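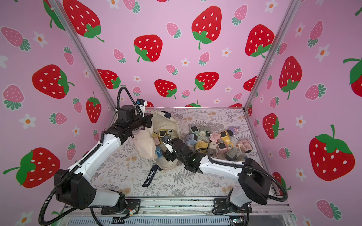 Home | Reviews | Benches | Arms | Archive | Contact

Review: Fovport two-arm collection cell, after 200 recorded runs
September 9, 2026
By the Widlow bench desk

The Fovport cell is sold as a complete station for recording demonstrations: a metal base rail, two brackets for the arms, corner posts, three wall frames and the recording software. Arms are not included. We fitted our own pair, each with a parallel gripper, and used the cell for one job only, bag packing with small soft-coloured toys. This review covers the cell and the software. It does not cover the policy we later trained, except where the data affected it.

Assembly

Two people can build it in an afternoon. The posts go together with ordinary corner fittings and the supplied hex keys are good enough to keep. The manual shows the arm brackets fitted before the walls. Do it in that order. We did it the other way and had to take the right wall off again to reach the rear bolts.

The front is left open, so the person resetting the objects can get both hands in without moving an arm out of the way. Cable routing is the weak part of the kit. Fovport supplies clips for the rail but nothing for the lower joints, and a cable that hangs slack there will find the edge of the base sooner or later. We added Sellitz ties at both shoulders.

Wall and floor covers

The walls accept any sheet material up to 2 mm thick, held by a channel. This is the feature that persuaded us to buy. A model trained against one plain background tends to lean on it, and changing the background is cheap compared with recording more runs. We use patterned wallpaper with large, saturated motifs, such as strawberries and flowers, and printed mats for the floor. A sheet change takes a few minutes per wall once the channel has loosened up. New channels are stiff and will crease thin paper.

Choose matt papers. One glossy sheet gave us bright patches on the rear wall that moved with the room lighting, and we dropped those runs.

The task

The objects are cube-shaped toy figures in pastel colours, many with dark, screen-like faces, and a canvas tote bag. Fifteen figures go in a set, plus the bag. The left gripper is meant to hold the bag by its opening while the right one picks. Some sets begin with figures already in the bag, so that the model sees partly finished states as well as clean starts.

The bag is the hard part. Beige canvas folds differently at each reset, and the operator has to decide where the opening is before doing anything else. Similar figures lying in a heap are the second difficulty, with green next to blue and yellow next to pink. Operators hesitate there, and the hesitation is recorded along with everything else. We trim pauses longer than 2 seconds at the start of a run and leave the others in.

Software

Recording starts and stops with a foot pedal. Each run is saved with joint positions, gripper commands and all camera streams on one clock. Over 200 runs we kept 85 per cent. Of the discarded runs, most were operator errors such as a dropped figure rolling out through the front. The remainder were lost to a fault in which the fixed camera stopped writing and the software gave no warning. Firmware issued in January is said to correct this. Our unit has it, and the fault still occurs.

The labelling screen is adequate. It allows free text, which we would turn off if we could. One operator's "bag flat" is another's "bag crumpled", and both appear in our set. The Wynne labeller has fixed lists and is better for this, although it cannot play two wrist views side by side.

Export is slow. A batch of 30 runs occupied the machine long enough that we now leave it for the evening.

Verdict

The frame is stiff, the open front suits fast resets, and swapping the covers is worth the price of the walls. The silent camera fault is serious for anyone collecting without a second person at the monitor. Check the file sizes after every run until Fovport fixes it.

Build: good
Covers: very good
Cable handling: poor
Recording software: fair
Labelling: fair

We are keeping ours. The next set uses the same figures with a stiffer bag.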